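Search this guide Enter keyword
Last updated: December 2, 2023

4.3 Mounting the Fundura wall shelf

Before you start, please check that the wall is of brick or concrete. For plasterboard walls, use the plugs from the kit number 2609.

1. Hold the rail on the wall and put the level on top of it.
2. Mark the holes with a pencil.
3. Drill the holes and push in the plugs completely.

Caution: Do not drill directly above a light switch or a socket. Electric cables can be there.
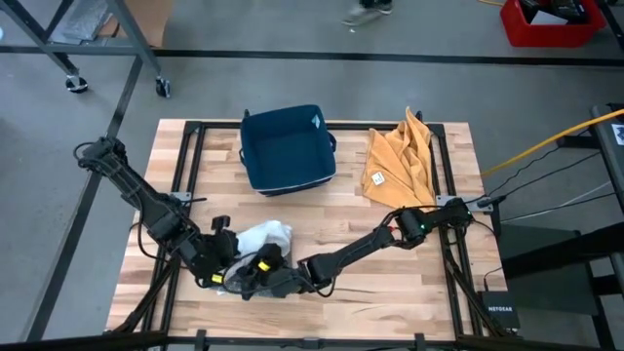

4. Fasten the rail with the three long screws. Tighten them by hand only.
5. Hang the shelf on the rail from above, until you hear a click.

Note: If the click does not come, take the shelf down and loosen the middle screw by a half turn. Then try again.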